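Subject: Re: [skodora-users] Compaction eating the disk on a 2-node setup
Date: September 4, 2021

On the skodora-users list, Hoekstra wrote:

> We moved the orders store to Skodora in June. Every night the
> compaction job grows the data directory until the volume hits
> 90 percent, then it stops and writes go read-only. Is there a
> setting for this, or do we just buy disks until it's happy?

Buying disks until it's happy is a supported configuration, in the sense that we did it for a year.

The short version: compaction writes a full new copy of each collection before it drops the old one. If your biggest collection is 200 GB, you need 200 GB free on top of it, plus whatever comes in while the job runs. The manual mentions this in a footnote to the page on backups, where I'm sure we all looked first. 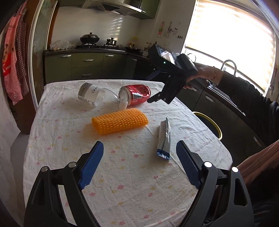 *Photo: Trallberg wiki, CC BY-SA*

Three things to check before you call the storage people:

- `compact.parallel` defaults to the number of cores. Each worker holds its own temporary copy. Set it to 2 and the peak drops a lot. The job takes longer, but it's the middle of the night and the server has no other plans.
- `compact.segment_mb` can go down to 50. Smaller segments get released sooner. Below 50 the value is accepted, logged as accepted, and ignored.
- Look for old snapshots. A snapshot pins every segment it refers to, so a forgotten one from the migration will keep the whole June data set alive. `skod snap list --all` shows them; without `--all` it shows only the ones you already knew about.

The read-only switch at 90 percent is `guard.high_water`. You can raise it. I did that once, and got to learn the restore procedure – quite a nice procedure, as these things go, with its own progress bar.

If you're still on the old Inden driver, watch the client side too. It retries on a read-only error with no backoff, so the moment the guard kicks in, your app servers start shouting at a database that has just asked for quiet.

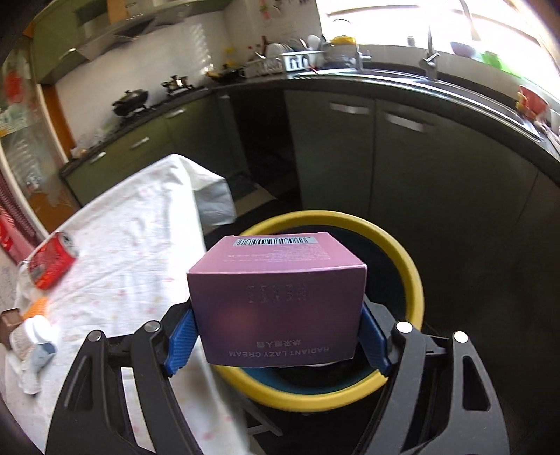

Trallberg wrote off-list, and said I could pass it on, that lowering the worker count made no difference for them until they restarted both nodes. The setting reloads without complaint but the running pool keeps its old size. They also suggest running compaction on one node at a time, with the replica catching up in between.

I'd go along with both. So: snapshots first, then the worker count, then a restart, and leave the high-water mark where it is. If the volume still fills up, post the output of `skod stat --segments` and the compaction part of the log. Please trim the log. Last time someone didn't, the list archive went read-only.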